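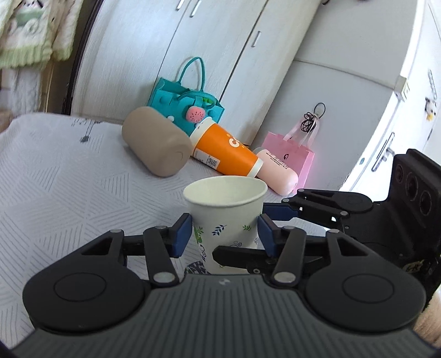 SLIDE 4 — Paper cups, the printed kind

Leafy sprigs, green and dark blue. Rolled rim. Ask who has one in their bag right now — hands up.

Nellik pop-up, September: 408 cups gone in one afternoon. 3 came back for a refill. THREE. Pause here.

Pretty print = people think it's a keeper, then bin it anyway. Wiebke's point, credit her.

Dont get into linings, Hélder has that after the break.

Skip if short on time: the tablecloth question. Cloth washes, cups don't — go quick.

Then Admasu mug shelf. 100 mugs, borrow and bring back. Jelle has the sign-up sheet by teh door.

Next slide.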